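Folding tees on a table instead of the bed

bullemwood_jo
I cleared off the white table and moved all my T-shirt folding over there, and wow, what a difference! My back is so much happier, and a dark shirt on a white top shows you every crease.

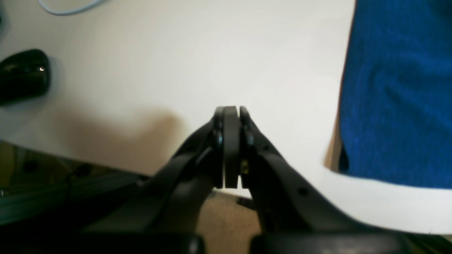 Blue cloth on the right, lots of bare table left

drovutis50
Love it, but I'd still fold on the bed. Tables are slippery and the sleeves slide all over.

bullemwood_jo
Mine don't if I pull the shoulders out first! Get that top edge straight and tight, let the body hang toward you, then deal with the collar, which always wants to bunch up.
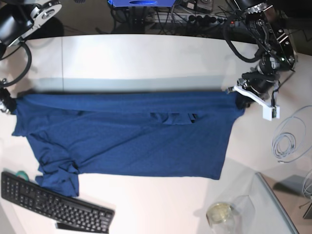

After that I smooth the sleeves and hem (they crumple the worst) and fold in thirds. Takes me five minutes for a whole basket.

sandoval429
Thirds? No way, halves and then roll. They fit my drawer so much better.

drovutis50
Rolling wrinkles the front, sorry. But fine, I'll try the table tonight.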